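Scuffed grey storage bin for bath and sandpit toys: can it be cleaned, or should I replace it?

Posted in: Home and Storage > Children's things
3 replies, 368 views

skerum_flat4
I have one grey bin which we use for the small toys of my two children. It is the Brullham one, the medium size, I paid 17 dollars for it in the end-of-summer sale. The toys go from the bath to the sandpit and back again, and then everything is thrown in the bin by the back door. The bin is now in its third year and the inside looks very tired.

My problem is in two parts. The first part is the marks. On the walls there are dark marks, and on the bottom there are whitish scrapes. I washed it with dish soap and a sponge and the scrapes did not change at all. I would like to know which of these are dirt and which are damage, because my mother-in-law says I should throw it out and buy a new one, and I do not like to throw out a thing that still has no crack.

The second part is the smell. When I take the toys out in the morning there is a smell like an old swimming bag. I think it comes from the cloth things more than from the plastic, but I am not certain. My children want everything kept together, hard toys and soft toys, and I have given up to argue with them.

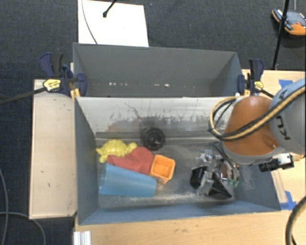
Is it all right to keep cloth things in the same bin as hard plastic toys?
It is all right when the cloth is completely dry before it goes in. A damp cloth lying against plastic stays damp for a long time, and the smell starts there, so hang the cloth on the line first and put it in the bin the next day.

I found this advice on the back of the Brullham leaflet and I have tried to follow it for two weeks. The smell is less, but it is not finished. Maybe the bin itself has kept some of it. I also do not know if bleach is safe for a bin where children's hands go every day. Please tell me what you use, and how strong, in millilitres if possible. I am still learning the cleaning products here, and the names on the bottles do not tell me very much.

Thank you for your patience with my long message.

Coelho_Laundry
Welcome to the group. I had nearly the same trouble with a bin for garden things, so I will write what I did.

First the marks. Do a small test. Take a damp cloth with a little bicarb soda on it and rub one dark mark for half a minute, gently, in small circles. If colour comes onto the cloth, it is a rub mark left by something else, often black rubber or a painted toy, and it will come off with more rubbing. If nothing comes and you can feel a groove with your fingernail, it is a scratch and no product will remove it. The whitish scrapes are usually of this second kind. The plastic has been stressed there and has gone pale. It looks bad but the bin is still strong.

Please do not use the green scouring pad. I used it on my first bin and made very many fine scratches, and afterwards the dirt was sitting in all of them. The bin looked clean for one afternoon only.

For the smell, I use plain white vinegar, the cheap one from the supermarket. Put 200 ml in the bottom of the bin and fill it up with warm water until the whole floor is covered. Let it stand for an hour. Tip it out on the grass, not on the flower bed. Rinse with the hose and leave the bin upside down on two bricks so the air can go under. In summer this takes one morning. In winter I bring mine in near the heater, but not too close.

I would not use bleach for this. If somebody else in the house does use it, it must never go in together with vinegar, or one directly after the other. The gas from it is dangerous.

Also look at the toys. Any hollow bath toy with a small hole underneath can hold old water inside. Squeeze it hard over the sink. If black bits come out, I am sorry, but it should go in the rubbish. The toys that have no hole are much easier to look after, and open cups are the easiest of all, you only have to stand them upside down.

brullham_bins_fan
just buy another one mate, they're cheap. I've got six. Get the Justell ones with the lid, better than Brullham.

skerum_flat4
Thank you to both. I did the test with the bicarb soda this afternoon. Most of the dark marks low on the wall came off a little, so the sponge was simply too soft for them. One thin line did not move and I can feel it with my nail, so I will leave it alone. I will do the vinegar on the weekend when the weather is dry.

About the Justell with the lid, I looked at it in the shop, but I think a lid will keep the damp inside, and my younger one cannot open it by himself. So I stay with the open one for now.

tubs_and_towels
I read this thread because I have the same question about the lid, and I agree with you. A lid is good for things which are stored for many months, such as winter hats. For things which go in and out every day it is better open.

One more idea, if you have not tried it. I put a piece of plastic mesh on the floor of the bin, the kind sold for the bottom of kitchen drawers. It lifts the toys by a few millimetres and the water has somewhere to go. You can cut it with normal scissors. Every second Sunday, or whichever day you do the bathroom, lift it out and shake it, because the sand will be under there. It also saves the floor from new scrapes, mostly from the hard cups, which my daughter drops in from standing height and laughs.

For the cloth things I keep a net bag on a hook beside the bin. The children can see the cloth inside it and so they accept it as a part of the bin. You can wash the whole bag at 40 degrees without taking anything out. My bag came from the laundry aisle and is still good after 96 washes (my husband keeps a mark on the wall for each one, I do not ask why).

If the smell is there again after the vinegar, do it a second time before you give up. With my bin the second time was the one which helped.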